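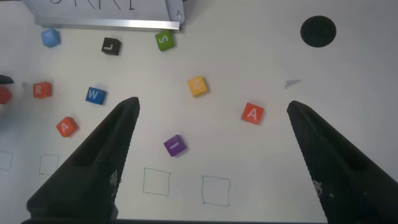 Temps de lecture : 3 min

COMMUNIQUÉ DE PRESSE
Pour diffusion immédiate

Prokard et Courtois lancent « Mots de poche », un prix du jeu de lettres ouvert aux auteurs non édités

Inscriptions ouvertes dès janvier. Dépôt des prototypes jusqu'à fin mars, résultats en juin.

Prokard, éditeur de jeux de société installé à Angers, et l'imprimerie Courtois annoncent la création de « Mots de poche », un prix annuel réservé aux jeux de lettres et de vocabulaire. Première édition cette année. Participation gratuite, une seule candidature par auteur ou par duo d'auteurs.

Le jeu de lettres reste un rayon à part. Des classiques très installés, peu de nouveautés, et des prototypes qui tournent dans les festivals pendant des années sans trouver preneur. L'an dernier Prokard a reçu 310 propositions de jeux, toutes catégories confondues. Très peu touchaient aux mots. Celles qui y touchaient arrivaient souvent avec une règle de huit pages, alors que la maison cherche des jeux qu'on explique debout, pendant que quelqu'un finit de débarasser la table.

D'où l'idée d'un appel séparé, avec son propre jury et son propre calendrier.

Ce qui est attendu

Un jeu jouable à partir de 2 personnes, en français, durée maximum une demi-heure. Règle sur une page recto. Tous les supports sont admis : cartes, jetons, cubes, plateau, papier-crayon. Pas d'application obligatoire, pas de chronomètre sur téléphone. Les jeux coopératifs sont les bienvenus, les variantes d'un jeu déjà publié non.

Une attention particulière sera portée aux jeux où un enfant de CE1 et un grand-parent peuvent s'asseoir à la même table sans handicap artificiel. Question de fond pour la catégorie : celui qui a le plus de vocabulaire gagne, et les autres décrochent au bout de trois parties. Les auteurs sont invités à dire en quelques lignes comment ils traitent le problème. Ou pourquoi ils ont choisi de ne pas le traiter.

Côté orthographe, le règlement ne tranche pas entre graphies rectifiées et traditionelles. Les deux passent. Le dictionnaire de référence est laissé au choix de l'auteur, à préciser dans la règle. 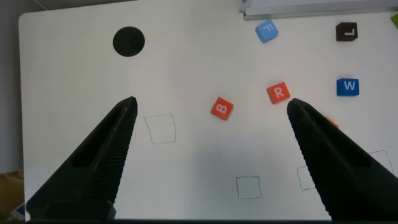
Sélection en deux temps. D'abord sur dossier : la règle, une fiche de matériel, une vidéo de trois minutes facultative (téléphone accepté, pas de montage demandé). Puis sur table, pour les jeux retenus, pendant un week-end de parties à Angers, au mois de mai. Déplacement et hébergement pris en charge par Prokard pour les auteurs résidant en France métropolitaine, en Belgique et en Suisse. Pour les autres, séance à distance possible, nous contacter avant l'envoi du prototype.

Le jury réunit des bibliothécaires, des ludothécaires, une orthophoniste et deux boutiques. Aucun salarié de Prokard ne vote au premier tour.

La dotation

Le jeu lauréat est édité dans la gamme Tunamard, les petites boîtes de Prokard, avec contrat d'auteur classique et avance sur droits. Avant la sortie, un tirage d'essai de 200 exemplaires est fabriqué chez Courtois et envoyé à des ludothèques et à des classes, qui renvoient une fiche de retour. L'auteur y a accès en intégralité, y compris les retours désagréables.

Mention spéciale « Pronudard » pour un jeu tenant entièrement sur une feuille à imprimer soi-même. Mise en ligne gratuite sur le site pendant un an, l'auteur conserve tous ses droits.

Les auteurs non retenus reçoivent un avis écrit. Court, mais écrit. Délai : six semaines après la date limite.

Calendrier

Janvier : ouverture des inscriptions
Fin mars : clôture des dépôts, à minuit
Avril : lecture des dossiers
Mai : parties devant le jury
Juin : annonce du lauréat et de la mention
Automne : tirage d'essai

À propos de Prokard

Éditeur indépendant de jeux de cartes et de petits jeux familiaux. Catalogue distribué en librairies, boutiques spécialisées et papeteries. Fabrication en France et en Pologne.

À propos de Courtois

Imprimerie et cartonnage, petites et moyennes séries. Étuis, cartes, livrets, boîtes cloche.

Règlement complet, formulaire d'inscription et visuels haute définition sur demande auprès du service de presse de Prokard. Demandes d'entretien : du matin jusqu'à 18 h, réponse dans la journée sauf pendant les salons.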